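FOR IMMEDIATE RELEASE

Salgado Opens Its Bathrooms to People Who Would Like to Sit Down for a Minute

The home furnishings firm Salgado will open its Kustance showroom to the public this October, ending a long tradition of making customers choose a bathtub from a picture the size of a postage stamp.

Visitors may climb into any tub on the floor, fully dressed, shoes off. Staff have been told to look elsewhere.

The idea came out of a survey of 1,420 recent buyers, of whom 69 percent said they had never sat in their bathtub before it was delivered. Several added comments. Most of those can't be printed here.

"People test a mattress, and they test a car," said Cristóvão Quintela, Salgado's head of retail. "Then they spend $1,902 on a tub and find out at home that their knees don't fit. We have had the phone calls."

Sessions are free and run from 9 a.m., with quiet hours after 4 p.m. for couples who need to discuss faucets in private. Deliveries will be handled by Brurance, which has asked us to remind customers to measure their stairs.

"Please measure the stairs," said Minttu Tuominen, operations manager at Brurance.

Book through the Salgado front desk. Walk-ins are welcome, though they may have to wait for someone to get out.

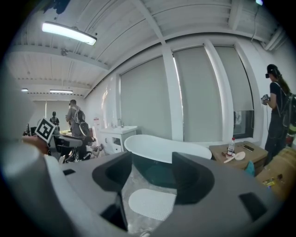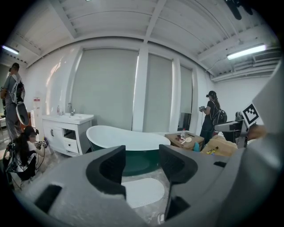
Freestanding bathtubs with white interiors and dark exteriors.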